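Keeping a town choir going without a hall

When Shahnaz Mridha took over the Haque Street Singers, the choir had 33 members, a locked cupboard full of sheet music and a rehearsal room it was about to lose. The building's owners wanted to convert the upper floor into apartments. She had one summer to find somewhere else.

"I thought that was the job," she says. "Find a room, move the piano, done. I hadn't even looked in the cupboard yet."

Mridha sang alto in the choir for years before she became its director. She still works mornings in the billing office of a veterinary practice and does most of the choir's paperwork after lunch. We talked at her dining table, with the fall program spread out between us in two versions, one marked up in green ink and the other in pencil. The pencil belongs to Henk Nijs, the accompanist.

Nijs joined us after the first half hour. He has played for the choir longer than anyone now singing in it. His view of the old room is less fond than hers.

"The heating banged," he says. "You would get to the quiet part of a piece and the pipes would come in. We learned to stop and wait."

The choir now rehearses in the dining room of a retirement home called Paretti House, from seven until a quarter past nine. The ceiling is low and the carpet soaks up a good deal of the sound. Mridha says the basses complained for a month. Then in June they sang in a stone church for the first time since the move, and she noticed that the words were clearer than they had ever been.

"In the old room you could coast," she says. "The echo did half the work. At Paretti House, if you drop the end of a word, everybody hears it."
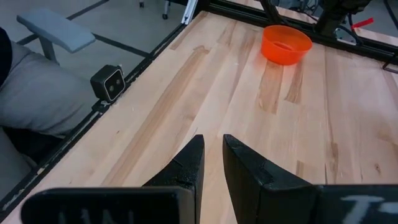
What was in the cupboard

The sheet music turned out to be the larger problem. Mridha counted 314 separate titles, many of them in sets too small to hand out. Some were photocopies of photocopies. A few had been borrowed from other choirs decades ago and never sent back.

She asked Anoma Jayasinghe, a soprano who used to run a school library, to help sort it. They worked through the pile at Jayasinghe's house over most of a winter. Anything with a missing page went in one stack, and anything they had no right to copy went in another.

"The second stack was very tall," Jayasinghe told me by phone. "I'm not proud of that. It was how things were done."

Those copies were recycled. The borrowed sets went back, with a letter, to whichever choirs could still be traced. One of them had closed. Another wrote to say it had already bought the same piece again, twice, and would they like to keep it.

The choir now buys or rents everything it sings. Dues went up to cover the cost, and three people left over it. Mridha says she understood, and that one of them has since come back.

Choosing what to sing

Mridha and Nijs choose the program together, and they do not always agree. He likes older part songs. She wants at least one piece each season by someone living, and she wants it to be something the tenors can manage with the four of them there are.

"Shahnaz picks with her head and I pick with my hands," Nijs says. "If it is no fun to play, I say so." 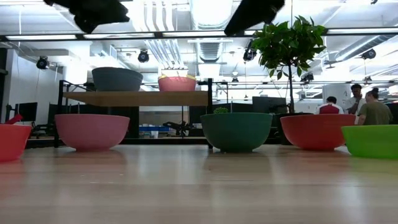 The argument this year is over a setting of a harvest poem by a local composer, Mitali Uddin. It runs nine minutes and splits the altos into three parts. Nijs thinks it is a year too early. Mridha handed it out at the first rehearsal anyway and asked the singers to live with it for a few weeks before anyone voted.

She says attendance has been good since then. She won't claim the piece is the reason. The weather has been mild, and the parking at Paretti House is free.

They no longer hold auditions. New singers come to three rehearsals, sit beside someone experienced and then decide for themselves. I asked whether that ever goes wrong.

"Sometimes a person can't hold a part," Mridha says. "So we put them next to Anoma. You can't really get lost next to Anoma."

The fall concert will be in the same stone church, which seats 200. Last year they sold more than half of it, mostly to relatives and to residents of the home, who come over in a minibus. Mridha would like to fill the side aisles this time. Nijs would like the piano tuned on the day of the concert and has already called the church twice to ask.

Before I left, he played the opening of the Uddin piece on the upright in Mridha's front room. He stopped at the bottom of the second page, turned back and penciled in a fingering.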